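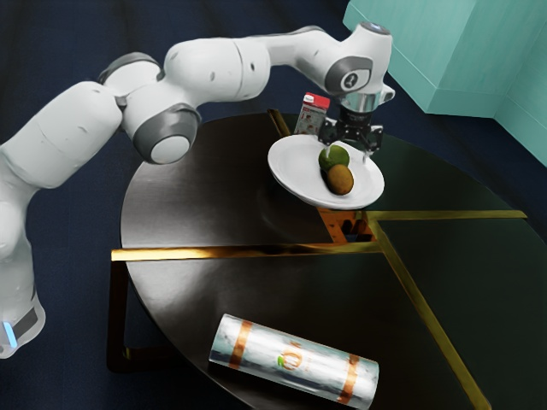
What do people do on a robot open day?

They watch robots being tried out, ask the people who work with them how they do it, and have a go at some of the jobs themselves. Most robot workshops are closed to visitors for the rest of the year, so an open day is a good chance to look inside.

The open day at the Flaltelura workshop is held on a Monday in April. The doors open in the morning and the last group goes in at 4 o'clock. You have to be at least seven years old to join a group, and a grown-up has to come with you.

Practising on a computer

The first stop is the screen room. A lot of robot work begins on a computer. The team builds a pretend table and a pretend arm, and the arm practises there. This is called a simulation. It works a bit like a computer game, except that the program also works out things like weight and how slippery something is.

In the simulation, an arm can be lined up over a plate of fruit with its gripper pointing down. A gripper is the robot's hand. This kind has two fingers that stay level with each other and slide together or apart. If the arm makes a mistake, the fruit can be put back with one click and there is nothing to mop up.

Fruit is good for practice. A round green fruit and a fuzzy brown oval one are different shapes, and when they are touching each other the arm has to work out where one stops and the next begins. A can lying on its side is a different sort of problem. It can roll away if it gets a nudge.

An arm with joints

Your own arm bends at the shoulder, the elbow and the wrist. Many robot arms have joints with the same names. Each joint has a motor in it, and the computer tells every motor how far to turn. To move the gripper a tiny bit to the left, several motors may have to turn together.

The program that does this planning at Flaltelura is called Cedetti. On the open day you can type in a place on the table and watch Cedetti draw a path to it. There are 59 practice tasks on its list. Some are very short, such as touching the edge of a plate. The longest one is laying a table for two.

Trying it with real things

After the screen room, each group goes through to the Magalhães Hall. A real arm works there behind a clear screen. You must stay behind the yellow line while it is switched on. A member of staff holds a red stop button the whole time.

The real arm is slower than most visitors expect. It is set to move slowly when people are in the hall. Sometimes it misses, and then the team looks at what it did and changes the program.

At the last table you can try a hand-worked gripper. You squeeze the handle and the fingers close. Try picking up a sponge, then a marble, then a paper cup without crushing it. Bring a packed lunch if you are staying for the afternoon.

Words to know

Gripper: the part of a robot that holds things.
Joint: a place where an arm can bend or turn.
Simulation: a pretend version of something, made on a computer.

Filed under: Machines and Inventions, ages 7 and up

More to read
How does a lift know where to stop?
A day at the Stullen parcel centre
What is a motor?
Why do marbles roll?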